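Casual and part-time shop assistants wanted — key cutting, shoe repair and counter

Posted September 16, 2021
Location: Osel Arcade, ground floor, next to the chemist
Business: Mishra Keys & Repairs
Hours: part-time and casual, mix of weekdays and weekends

We need people. Two part-time, maybe a casual as well if the right one comes along. Start in October, earlier if you can. Sorry for the rushed ad, we're flat out at the counter and this is being typed between customers.

About the shop

Small family business, keys and shoe repairs mostly. Watch batteries, engraving, bag zips, belt holes, dog tags. Been in the arcade 43 years, same corner the whole time. Lots of regulars. Lots of people who've locked themselves out and aren't in the best mood, so patience is a big one.

We also sell bits and pieces off the front stand. Keychains, laces, polish, insoles, umbrellas when it's raining. The stand needs to be kept tidy and topped up. It gets pulled apart by kids every school holidays. 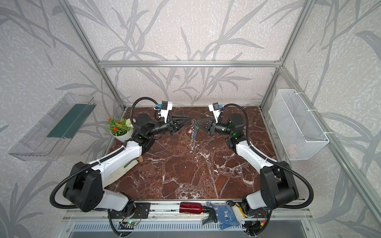 Busy times are Saturday mornings and the week before Christmas, when everybody wants something engraved by tomorrow. You'd need to be available for both. No leave in the second half of December, please don't ask.

What you'd be doing

Serving customers, in person and on the phone
Cutting house and padlock keys (we teach you)
Changing watch batteries and bands
Booking in shoes and bags, writing the ticket so someone else can actualy read it
Heel tips and basic glueing once you've settled in
Taking payments, cashing up at close
Sweeping. There is a lot of sweeping. Brass filings go everywhere
Putting stock away when the delivery turns up, usually right on lunch

Car keys and anything with a chip are done by the senior cutter. Same with safes. You won't be asked to do those in your first year.

What we're after

Steady hands and decent eyesight, glasses are fine. Reasonable maths. Able to stand most of the day and lift boxes of stock. Honest, because you will be handling people's house keys and we take that seriously — police check needed before you start, we pay for it.

Retail experience is good but not a must. Trade experience is great but we don't expect it. We've had students, a retired fitter, a mum coming back to work. All worked out fine.

You'll need to be over 18. Driver's licence handy for the odd run out to the Bident Street shop but not essential.

If you've used a Steteck duplicator before, tell us! That's what we have on the bench. If you haven't, no dramas, takes a couple of shifts to get the hang of it.

Masks are on in the shop as per the current rules. We've moved the counter around so there's more room between people and the till. 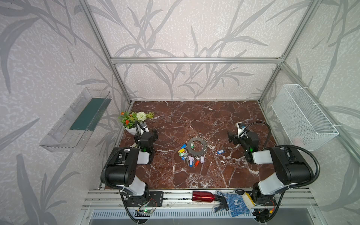 Hours and pay

Role one — part-time, 5 shifts a fortnight, one of them always a Saturday
Role two — part-time, afternoons through to close, plus every second Saturday
Casual — call-ins for sick days and the Christmas rush

Shifts are about 6 hours. Paid half hour break if you're on for a full day. Pay is award rate, weekend loading as it should be, super paid on time. Paid training from the first day, no free trials. We don't do that.

Roster comes out on a Monday for the fortnight after. Swaps are okay as long as you sort it between yourselves and write it on the sheet out the back.

Staff discount on repairs and anything off the stand. Your own shoes done at cost.

Getting here

Bus stops out the front of the arcade. Train is a ten minute walk, uphill on the way home. Parking behind the arcade is two hours only and they do check, so don't rely on it. Room for a bike in the back passage.

How to apply

Drop a resume in at the counter, or email it through the contact form on this page with "shop job" in the subject. Any colour, any format, one page is plenty. Put in:

Which role you want, or if you don't mind
Days you definately can't do
When you could start
A phone number that you answer

Coming in is better if you can manage it. Not between 12 and 2 please, it's chaos. Late afternoon is best.

We'll ring everyone who applies, either way, might take a week or so. Short chat first, then a paid half shift at the bench to see if you like it. Some people can't stand the noise of the grinder and it's better to find that out early.

Ad stays up till both spots are filled. If you can still see it, we're still looking.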